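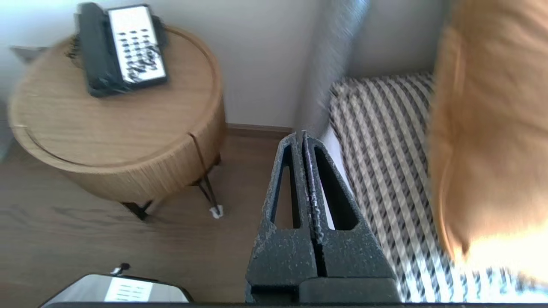

**NOTA DE PRENSA** – para publicación inmediata

**Aravena abre la compra de 15 brazos con pinza para habitaciones y salones. Presupuesto cerrado en abril, entregas en tres tandas**

La cadena de alojamientos Aravena pone en marcha su primer plan de compra de equipos robóticos para planta. Quince unidades, 3 tandas, un solo pliego. El proveedor de los brazos será Rosness; las pinzas y los repuestos de dedos van por contrato aparte con Tundport. La integración, Brullovano.

El trabajo previsto: ordenar y recolocar objetos pequeños en habitaciones amuebladas. Teléfonos de mesa, cojines, mandos, bandejas. Nada de cocinas ni de lavandería en esta fase.

"Llevábamos dos ejercicios aplazándolo. Este año había partida y se ha usado", explica Javiera Valdebenito, directora de compras de Aravena. "Lo que más nos costó fue decidir qué iba a inversión y qué a gasto corriente. Los dedos se gastan. Los cables también. Eso no puede salir del mismo sitio que el brazo."

**Qué se compra**

- 15 brazos con base móvil, cámara en la muñeca y pinza de dos dedos
- Juegos de dedos de repuesto, por consumo, precio fijado para toda la vigencia del contrato
- Formación del personal de planta, incluida en la primera tanda
- Mantenimiento: visita programada más asistencia remota de 8:00 a 20:00

Quedan fuera las licencias de planificación de rutas, que se negociarán mas adelante, y las obras en los cuartos de carga. Cada establecimiento las asume con su presupuesto propio.

**Calendario de las tandas**

Primera: tras la firma, en abril. Segunda: cuando la primera pase la recepción técnica. Tercera: condicionada al uso real. Si las unidades ya instaladas no llegan a las horas pactadas, Aravena puede reducir el último pedido sin penalización. Claúsula pedida por la propia cadena y aceptada por Rosness.

El plan cubre 223 habitaciones. El reparto por edificio se cerrará con los responsables de planta, no desde la oficina central.

**Muebles antes que robots**

Una parte del presupuesto es para inventario. Florencia Pereyra, responsable de integración en Brullovano, insiste en ello: "Nos piden siempre la ficha del brazo. Carga, alcance, batería. Bien. Pero la pregunta que cambia el presupuesto es otra: qué mesas hay, que altura tienen, por dónde cuelga el cable del teléfono. Una mesa auxiliar redonda y un escritorio son dos trabajos distintos. También cuentan las cortinas y los cojines blandos."

Por ese motivo el pliego obliga a medir cada tipo de habitación antes del envío. Las medidas se entregan en una hoja única, formato Brullovano. Sin hoja no hay fecha de entrega.

Los establecimientos que quieran cambiar mobiliario durante el año tendrán que avisar antes de la segunda tanda. Después, el reajuste se factura aparte.

**Contacto y documentación**

Pliego, anexos y modelo de hoja de medidas: a petición, en la oficina de compras de Aravena.

Consultas de proveedores: Lorena Cáceres, oficina de compras.
Prensa: Delia Rivadeneira, comunicación de Aravena. Atención hasta las 18:00.

*Sobre Aravena.* Cadena de alojamientos de estancia media, con apartamentos y habitaciones amuebladas.

*Sobre Brullovano.* Integración y puesta en marcha de equipos de manipulación en interiores.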